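Hi, I'm Zinhle Potgieter, and Momel is my language school. I say "my" but there are four of us teaching now, and the kettle belongs to everybody.

I started out in the back half of a shoe repair shop in Irkudgate, teaching evening Portuguese to whoever turned up. The first class had 15 people in it and I'd only borrowed nine chairs, so we did the greetings standing up (which is how most people greet each other anyway, so I've kept that part of the lesson!). I had no textbook I liked, and I spent the first winter writing my own pages at the kitchen table and photocopying them at the library. A few of those pages are still in the course. The one with the train delay dialogue has been through 17 versions and I'm still not happy with the ending.

These days we teach Portuguese, Spanish, Vietnamese and beginners' Zulu. The Vietnamese classes have their own name, Nông, and their own teachers, and they run on a slightly different calendar from the rest of us, so please check the timetable before you book a sitter. Zulu is mine. My grandmother would have plenty to say about my grammar, but she'd be glad about the songs.

## How we teach

We talk a lot. You'll be speaking in the first five minutes and you'll get things wrong, and then you'll get different things wrong, and by spring you'll be ordering lunch over the phone. Groups are small and we don't do grades. We do give homework – short, and usually something you can do while the pasta is boiling.
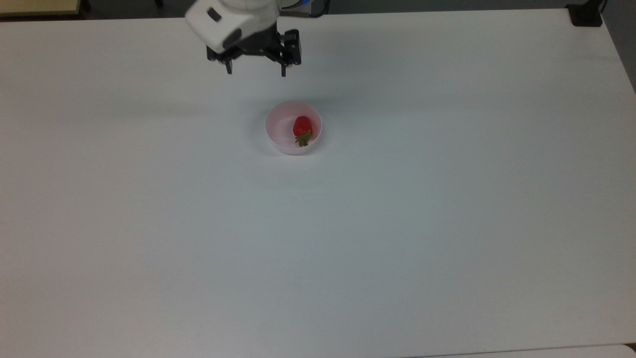

Lenell wrote to us after the second term of Spanish to say that the homework was too easy and the listening was far too fast, and could we please swap them around. So we did, more or less. The listening now comes in a slow version and a normal version, and there's an extra homework sheet for people who want to suffer a bit.

I love getting letters like that. Please keep sending them, even the grumpy ones.

## Our word wall

Students add a card every time they learn a word they wish English had. We're at 2,956 cards, they've gone right round the stairwell, and I've started on the landing. There's a lot of food up there and a surprising amount of weather.

## Come and try a class

Wednesday evening is open class, and you can sit in on any beginner group without signing up for the term. Come in by the side door next to the bakery and walk up one flight. A full term is $80 if you're a returning student, and new students should ask me for the current rates. If you can't decide between two languages, sit in on both and see which one you're still muttering on the way home.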